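Clikovley Trays: Frequently Asked Questions

Last revised 2024-08-12

What sizes do you supply?
Two. The 42 cm tray is intended for a single place setting. The larger tray, order code 521, takes two settings or a teapot and cups. Both are rectangular with rounded corners.

Are the trays dishwasher safe?
No. Wash by hand in warm water with a small amount of dish soap, rinse, and dry with a soft cloth. Do not leave a tray standing in water for more than 30 minutes.

Can I put a hot pan on the tray?
Use a trivet. Mugs and warmed plates can go directly on the surface. Heat damage appears as a pale ring and cannot be polished out.

Can I cut food on the tray?
No. Cut on a board and move the food over afterward. Knife scratches go through the print, and we do not refinish scratched trays.

How do I remove tea and coffee stains?
Mix baking soda and water to a thin paste, leave it on the stain for five minutes, and wipe off. Repeat once if needed. Avoid scouring pads and chlorine bleach.

Is the grain the same on every tray?
The pattern is printed, so trays from one batch match closely. The color can shift slightly between batches. If you need a matched set, order all pieces together and write "same batch" in the order notes.

Which way should flatware face when I carry a tray?

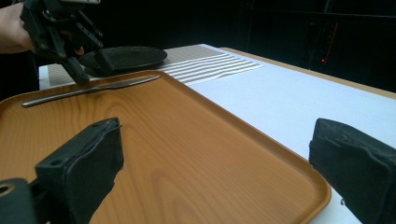 Flatware travels best lying flat and inside the rim. Place heavy items over the center first, then add the flatware last. A table knife can go along the far side, close to the back rim, at a shallow diagonal with the handle to the left, which leaves the middle of the tray free for a plate. Keep forks and spoons off the rim itself, where they tip easily.

How should trays be stored?
Upright in a rack, or stacked flat with a sheet of paper between them. Keep them away from radiators and direct sun.

Who handles returns?
Write to Piret Juška at the Hodthorpe office and include your order number. Wholesale returns go to Indrek Kazlauskienė, extension 2118.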